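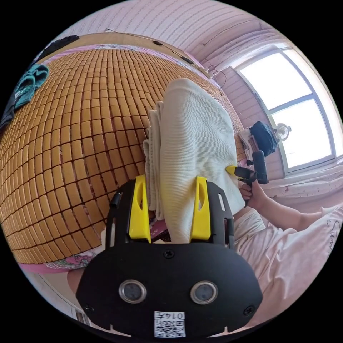 Figure 7.1 A folded white towel with a ribbed texture, held between two yellow gripper fingers.

Chapter 7
Flame Structure and the Formation of Soot

7.1 Introduction

The preceding chapter treated combustion as an overall balance: fuel and oxidizer enter, products and heat leave. Such a balance is sufficient for finding the heat released by a furnace, but it gives no account of what takes place inside the flame. The present chapter takes up that question. It deals with the layers that make up a flame, the short-lived species found in each layer, and the steps by which a hydrocarbon fuel may form solid particles before it is fully burned.

A distinction must be made at the outset between premixed and diffusion flames. In a premixed flame, fuel and oxidizer are mixed before they reach the reaction zone, and the flame moves into the unburned gas at a speed set by the chemistry and by the transport of heat. In a diffusion flame, fuel and oxidizer meet at the flame itself, and the rate of burning is limited mainly by how quickly they mix. The flame of a candle belongs to the second class. Its yellow light comes from hot soot particles, most of which are burned away before they leave the tip.

Soot formation is usually described in stages. Fuel molecules first break down into smaller fragments, among them acetylene. These fragments combine into rings, and the rings grow into larger aromatic compounds. At some point the largest of these compounds give rise to the first particles – a step known as inception. The particles then gain mass from the surrounding gas, collide with one another, and form chains. Oxidation works against growth at every stage, and the amount of soot that leaves a flame depends on the balance between the two.

7.2 The Delska Burner

Several worked problems in this chapter draw on measurements made with the Delska burner, a flat-flame apparatus built at the Kisgate Combustion Laboratory under the direction of Todor Pavlović. The burner supplies a steady premixed flame of ethylene and air. Gas samples are drawn through a narrow quartz probe at 13 heights above the burner surface, and the full data set of 558 readings is given in Appendix C. Students should note that a probe disturbs the flame it samples. The correction adopted here is the Lazarević shift, which moves each reading 3 millimeters upstream of the probe tip; its limits are discussed in Section 7.6.

7.3 Objectives

After completing this chapter, the student should be able to:

Distinguish premixed from diffusion flames and give examples of each.
Identify the preheat, reaction, and post-flame zones on a temperature profile.
Describe the main stages of soot formation and the role of oxidation.
Apply the Lazarević shift to a set of probe readings.

Readers who have not yet studied reaction rates should review Chapter 4 before going on to Section 7.4. The laboratory exercise at the end of the chapter requires access to a flat-flame burner and must be carried out under supervision.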